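Cleaning a grey woven fabric seat without leaving water rings

Home help > Furniture and fabrics

Posted by Eduardo Lobo
Friday, January 30, 2026

Hello to all. I have a padded seat which stands along the wall in our back room. The cover is a grey woven fabric, quite fine, with small lighter and darker flecks in it. The cover does not come off, I have checked on every side and there is no zip. I bought it second hand in August from a shop called Dustside and they could not tell me what the fabric is made of.
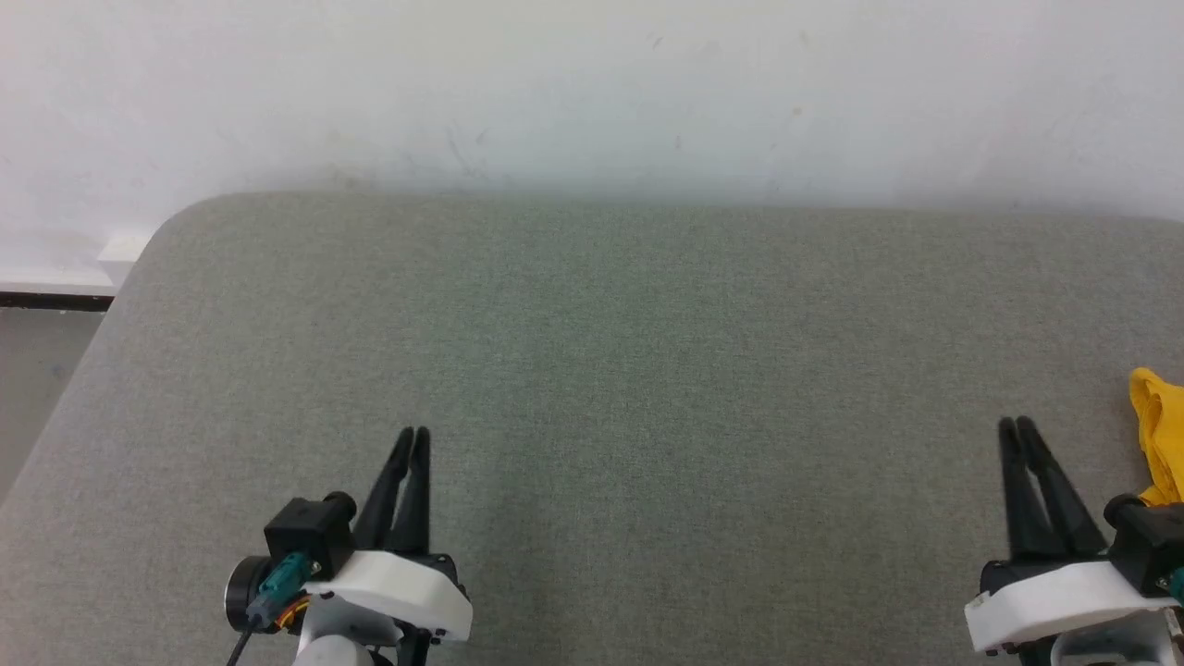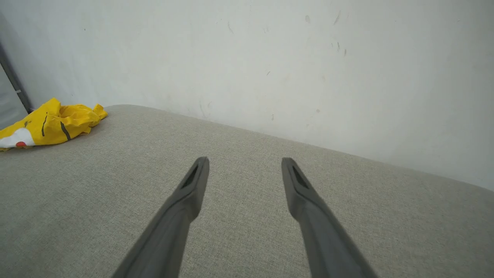

How can I clean the whole top without leaving rings where the water dries?

Work on the complete surface from one seam to the other, with very little water, and dry it quickly. Rings come when only one spot gets wet and the dirt travels to the border of that spot. This is what my sister told me on the telephone, but she has leather, so I would like to hear it from somebody who has done it on fabric like mine.

More details, in case they help. Last year I had another chair, a beige one, and I cleaned one coffee spot with a wet sponge. After it dried there was a brown line like on a map, and it never went away completely. I do not want to repeat this. I have at home a bottle of Podach upholstery foam, not opened, and a normal vacuum cleaner with the small brush. There is no label under the seat, only some staples and a torn piece of paper.

Georges Kanaan

Your sister is right, leather or not. I have a similar cover in my waiting room and I clean it two times in a year. What I do:

First vacuum, slowly, in both directions, also along the edge at the wall where the dust sits. Take the seat away from the wall if you can — otherwise you wet the paint.

Then test the foam on a place which is not seen, for example low on the back side. Leave it until the next day. If the colour is the same and the fabric is not stiff, continue.

Put the foam on a white cloth, not on the seat. Go over the whole top with light strokes and do not stop in the middle for a telephone call (I did this once). Wipe again with a second cloth, only damp. After this, a dry towel, pressed with the hands, no rubbing.

Open the window and put a fan if you have one. Mine needs up to 7 hours. Do not sit on it before, even if it feels dry on top, the padding inside keeps the water longer.

One thing about the missing label. If there was a letter S on it, water is not allowed at all, and without the label you cannot know. So please take the test seriously.

hijazi_home

just rent a machine, much faster

Eduardo Lobo

Thank you Georges. I will do the test tomorrow on the back side and write again. About the machine, I asked in Holley already and they only rent it for the full weekend — too much for one seat. Also I am afraid it puts too much water.

Is it a problem if my second cloth is light blue? I have no more white ones.

Georges Kanaan

Better to take white, a blue one can give colour when it is damp. An old pillow case is good, cut in 2 pieces.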